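**Shared Table Use — Section 3: What Was Left on the Tables**

Our project looked at how the shared wooden tables are kept clear. Musyoka Lema wrote the rules we tested — wipe the top, then put back only what is needed.

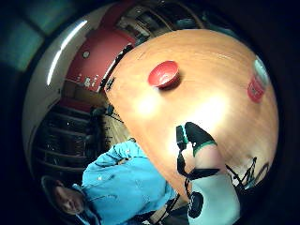

Bowls and cups were allowed to stay if they stood away from the edge. Drink bottles were sorted separately, as they roll.

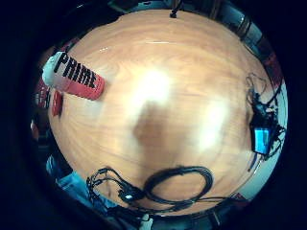
*Figure 2. PRIME bottle lying on its side on the tabletop.*

Cables took up more space than dishes did. We asked people to keep the loops at one end and leave the rest of the surface open for work. On Tuesday we went over this rule again with the group.

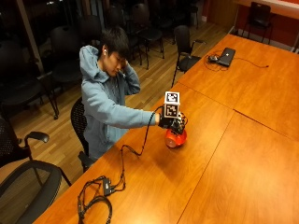 Photo: Lerkeck project group

Anything made of white plastic went in its own group in our notes. Marks on these items are harder to see under bright light, so we checked them from two sides.
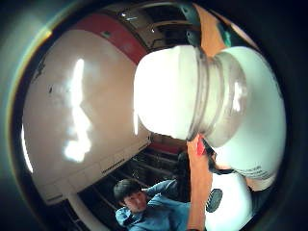

**How long should clearing a table take?**
We allowed two minutes per table, with wiping counted separately.

The full notes run to around 3,000 words and are kept in the Viltik folder.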